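Good Practice for Small Robot Cells in a Shared Teaching Laboratory
Student project report
Group members: Umut Işık, Nermin Erdem, King-fai Shih
Supervisor: Taner Yurt
22 February 2026

1. Background

Our project started in November, when the department asked for a short set of written rules for the bench robot cells. Until then each group kept its own habits. Some wrote down the tool settings before each session and some did not. Two groups had different ideas about who was allowed to clear a stop. The task given to us was to watch the work, read what the standards say and write rules that fit on a single sheet.

We chose the rack handling task as our test case. It uses light plastic labware, so a mistake costs little, but it has most of the problems found in larger cells: a moving arm, a gripper that can pinch, loose lids and a person who wants to reach in and straighten something.

2. What we read

The main documents were ISO 10218, which covers industrial robots and their integration, and ISO/TS 15066 on collaborative operation. We also used ISO 12100 for the general method of risk assessment. These are written for makers and integrators, and a good part of them does not apply to students using a cell that is already built. We took from them the order of work: find the hazards, judge the risk, reduce it by design first, then by guarding, and only then by instructions.

Ozan Şimşekoğlu, the laboratory technician, lent us the old cell handbook, called Maleck after the first cell in the room. It runs to 46 pages. Most students we spoke to had not opened it.

3. The task

The arm works from above with a two-finger gripper over a cloth-covered table. The labware is a white rack with small light blue pieces in some of its holes, a second box with its lid propped open, and a clear lid lying beside the rack.
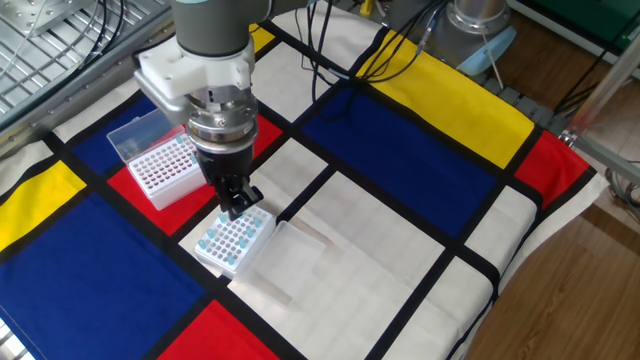
Photo: Nermin Erdem

For the risk assessment we split the task into approach, contact, move and release. Approach and release gave the most entries in our table. At both points the fingers are close to the labware and a person nearby is most tempted to help. Pinching between finger and rack was scored as low severity but likely if the rule on hands is not kept.

We also listed hazards that have nothing to do with the gripper. Cables at the back of the table are one. The cloth is another - it can crease, and a rack standing on a crease may not sit level. We had left this out of our first draft and Taner Yurt sent it back.

4. Draft rules

The rules were written in the order a student would need them.

Before power is switched on, check that the stop button is within reach of the person running the session and that everyone present knows where it is. Smooth the cloth. Keep cables clear of the arm's path.

Open lids before the program starts. A lid left upright counts as an obstacle and must be included when the path is checked. 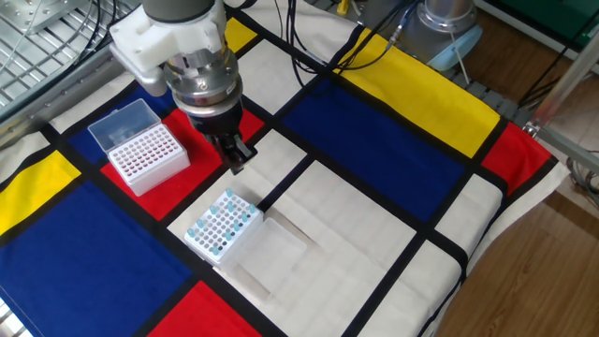

Run every new or changed program at reduced speed first. We set the limit for first runs at 200 mm/s, which is below the 250 mm/s limit that ISO 10218 gives for manual reduced speed. The lower figure is our own choice and was agreed with the supervisor.

Hands stay out of the work area whenever the arm is enabled, including when it is standing still. If a rack needs moving, stop the arm, wait for the status light and then reach in. Only the named session leader may clear a stop, and the reason goes in the log.

Write down the gripper force setting. We used 55 per cent in the Masolero control program as the upper limit for plastic racks. Anyone who wants to go higher has to ask. 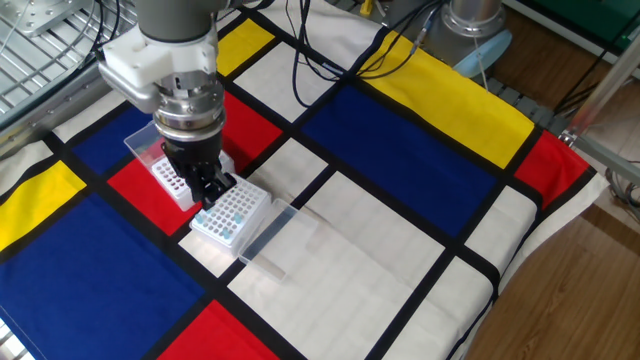
Figure 1. Gripper fingertips at the white tip rack, with the clear lid lying to the right.

5. Comments from other groups

We gave the draft to the Florell and Tsoukalas project groups and asked them to work with it. The Florell group said the rule on lids was clear but the rule on logging was too slow for short sessions. We changed the log to one line per stop, with a time, initials and a reason. The Tsoukalas group asked who counts as session leader when people swap over, so the sheet now has a box for the name and a second box for a handover.

One comment we did not accept was that the hands rule should be dropped when the arm is paused in a program. A paused arm can be started again by someone who has not seen the hand.

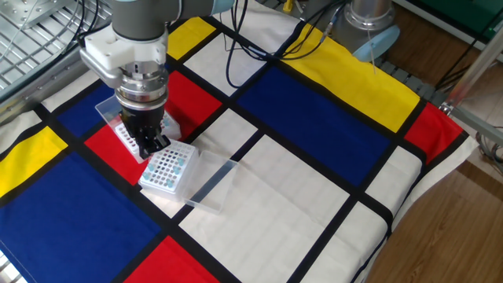 The finished sheet is kept with the cell log under document number 3567. It has to be read and signed before a student's first session, and again if the gripper or its mounting is changed.

6. Limits of the work

We looked at one kind of task with light objects. The rules do not cover glass, liquids or sharp tools, and the force limit should not be copied to another gripper without a new check. We did not measure contact forces, as the laboratory has no suitable instrument at present. King-fai Shih has written a request for one, which is attached as Appendix B. The risk table is Appendix A.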